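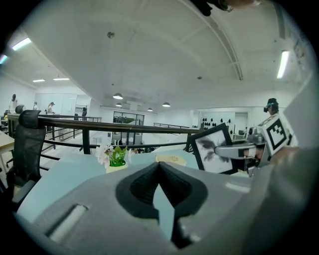

Fuvside Desk Items, README

This set is about tidying a blue desk on the upper floor. The objects are small: a picture in a black frame, a flower in a cream pot, some paper things. There are 312 clips, each of them 20 seconds long. Please read the notes of Vlasta Danko before you use the labels.
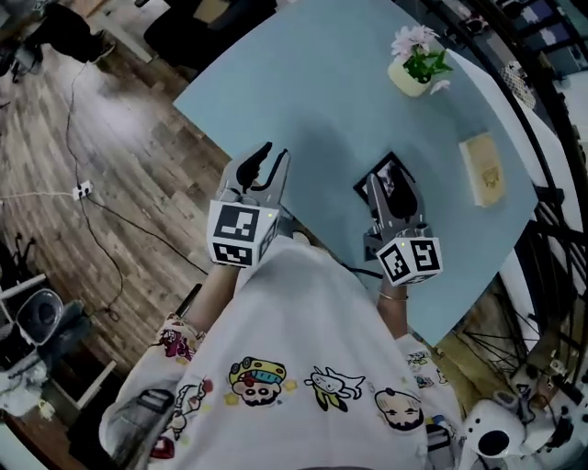
1 min read

The label "frame" is used also when the black frame is partly covered. Flower and pot have one label together. Chairs and other furniture are not labeled. Corrections are welcome, please write the clip number.

8 shares · 22 comments
Contact: Ismail Abou Zeid, Fuvside | Back to top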